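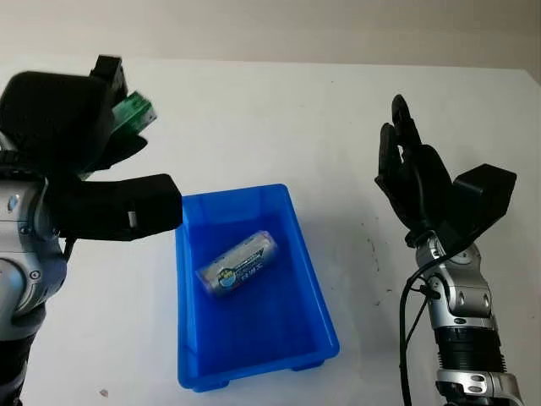 Photo: Maëlys Boyer / Somermont Robotics Club

4. Setting up the two-arm table

Read this section before your first session on the Pacheco table. It covers the tray task, which every new member does before moving on to anything else. Switching on the arms and the emergency stop are covered in section 3. If you have not been signed off on section 3, find someone who has and work with them.

You will need:

The blue tray
One battery, the large cylinder with the blue and white label
The green toothpaste box
A key for cupboard 402
The session log (paper, on the clipboard)

4.1 Before power

1. Clear the table of bags, drinks and laptops. Laptops go on the bench behind the operator's chair.

2. Wipe the white surface with a dry cloth. The marks near the right arm do not come off and you can leave them. Do not use spray cleaner while the arms are in place.

3. Check that the cable on each forearm hangs freely from the wrist. A little slack in the loop is correct. If a cable is tight, or has worked its way round the back of the arm, undo the clip at the base and lay it again.

4. Put the tray down between the arms with its long side running towards the wall. All its feet should sit flat on the table.

5. Put the battery in the tray, lying on its side. Any angle will do and it should be different each time you reset.

CAUTION: Do not stand a battery on end in the tray. Do not use one with a torn label or a dented end. Give it to Teresa Moreira and take another from the cupboard.

4.2 Power and home position

6. Switch on the left arm, then the right. Wait for both lights on the Fendura power box to turn steady green. If one keeps flashing after a minute, switch both off and start again from the left.

7. Start Prisis on the operator's computer and choose "Pacheco table" from the list. Do not choose "Pacheco table (old)". We have asked for it to be removed.

8. Press Home. The arms move slowly to either side of the tray and stop. Keep hands and sleeves behind the yellow line until the word READY shows.

9. Open and close each hand once from the Prisis panel. All the fingers should move. A thumb that lags behind the others usually needs the hand restarting, which is the small reset icon next to the hand's name.

Note: The speed setting goes back to whatever the last person used. Set it to 2 for the tray task and leave it there. Higher speeds are for members who have finished section 7.
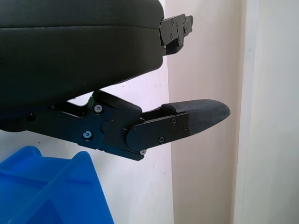

SET-UP: CAMERAS AND FINGERTIPS

4.3 Checking the views

There is a view from above the table and there are close views from beside the fingers. The close ones look odd at first, as most of what you get is black finger parts with the table or wall behind, and perhaps a corner of the tray. After a session or two you will know what is normal.

10. Open the Views tab. Check that every view is live by moving one finger at a time and watching for it.

11. In the view from above, the whole tray should be visible with a good stretch of table on both sides of it. The picture height in Prisis should read 1,080. If it reads 700, the program has dropped to the low setting. Close the tab and open it again.

12. In each close view, look at the screws on the finger plates. You are looking for a gap under a screw head or one that is missing altogether. It is much easier to do this on the screen than by leaning over the table.

13. If a view is blurred when nothing is moving, wipe the lens with the grey cloth from the cupboard. Power off first. Do not turn the lens ring.

CAUTION: Never tighten a finger screw with the arm powered, even if it is only a quarter turn. Power off at the box, wait until the lights are out, then use the hex key or screwdriver from the tool roll. The small ones strip easily, so stop as soon as they bite.

4.4 Fingertips

The fingertip pads take most of the wear on this table. Look at each pad from the side and at the very end, where the covering starts to go first. A few rough bumps at the point are acceptable for the tray task. Change the pad if you can see a split, or if threads are hanging far enough to catch on the box. 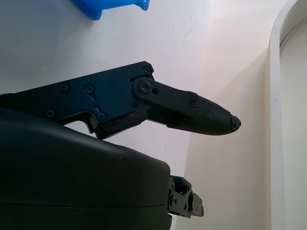
To change a pad, power off, loosen the screw where the finger link overlaps the base of the tip, and slide the tip straight out. Fit the new one the same way and tighten until it no longer rocks. Write the date and the finger on the sheet inside the cupboard door. Old tips go in the jar and not in the bin – we re-cover some of them at the end of term.

Do not trim frayed ends with scissers or a knife while the tip is on the arm. Do not wrap tips in tape. Tape leaves glue on the boxes and then everything sticks to everything.

4.5 Running the tray task

Work in pairs. One person drives and the other keeps a hand near the stop button and fills in the log. Swap after each full run.

14. Start with both hands clear of the tray and the fingers pointing up.

15. The driver brings the left hand in, holding the green box between the fingers. The box is handed to the hand by your partner with the arm paused. Pause is the blue bar along the bottom of the Prisis window, and it must say PAUSED before anyone reaches over the line.

16. Bring the hand in over the left side of the tray and lower it slowly. Watch the fingers you are not using, particularly any that point out sideways. They reach the rim before you expect.

17. Open the thumb wide to let go of the box, then lift the hand straight up. If you pull away sideways the box will often come too.

18. Move the hand back to its own side of the table before doing anything with the other one. The right hand stays open on its side throughout this exercise.

A run counts as good when both objects are in the tray and the tray has not been pushed off its place. The box may touch the battery or lie partly over it. It does not have to be straight.

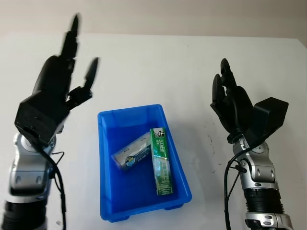
19. Log the run. Put the driver's initials, good or not good, and one line on what went wrong if something did. "Dropped it" is too short. "Dropped it while turning the wrist" is fine.

20. Reset by hand with the arms paused. Take both objects out, check the tray feet are flat again, and lay the battery at a new angle.

4.6 Common problems

The box slips down between the fingers. Usually it was handed over too low. Ask your partner to set it deeper into the grip and close the fingers again before moving.

The battery rolls when the box touches it. Come down more slowly, or put the box towards the right side of the tray. If it rolls with nothing touching it, one of the tray feet is off the table.

One arm stops and the other carries on. Press the stop button, not Pause. Follow the restart list in section 3 and tell Teresa the same day.

Prisis says "hand not found". Check the plug at the base of the arm before restarting anything.

4.7 Closing down

21. Press Home and wait for READY.

22. Close Prisis, then switch off the right arm and the left arm, in that order.

23. Return the battery and box to cupboard 402. The tray can stay on the table. Hang the key back up in the office.

Changes to this section go to Maëlys Boyer. Last checked October 30, 2020.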